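Leave the Clutter on the Table

April 16, 2021

Every group that collects household demonstrations sooner or later writes a tidying rule. Ours at Predero ran to a full page. Clear the surface, use the plain cloth, one garment at a time, start again if you fumble. We gathered 2000 folding episodes that way and they were a pleasure to look through. The policy we trained on them folded well on a bare table and badly on any other.

I think the rule was wrong, and I think most such rules are. People fold laundry next to their bags and their shopping. If the learner never meets a patterned cloth under a shirt, it has no cause to work out where the shirt ends.

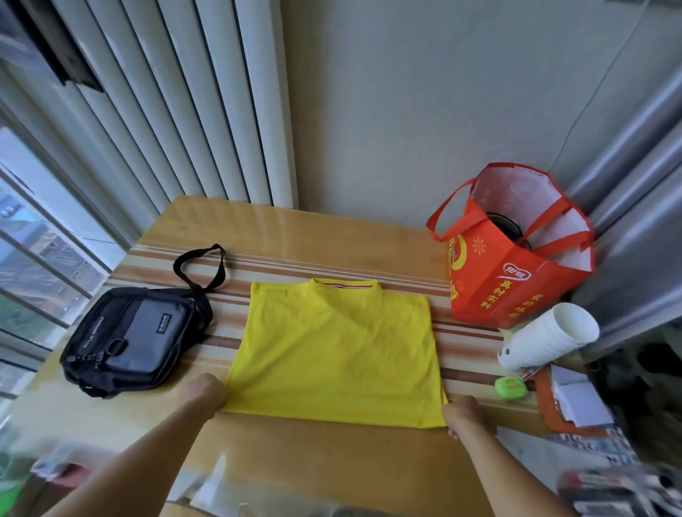

Fodor, who reads most of what I write before it goes up, objects that mess costs money. Variety has to be paid for in episodes, and a small team that spreads itself over every kind of table may end up with too few of each to learn the fold at all.

It's a fair point about budgets. But our second round, under the project name Pilotar, had 159 episodes recorded in 26 homes, with nothing cleared except what was in the way of the hands. Adding those to the old set did more for us than another month of clean ones had done the previous July.

I would go further and keep the poor folds — the crooked hem, the corner picked up twice. A person putting a wrinkle right is showing something that a perfect run leaves out. Label them if you like, and drop the ones where the task was abandoned. The rest should stay in, and the page of rules can shrink to a few lines about lighting and consent.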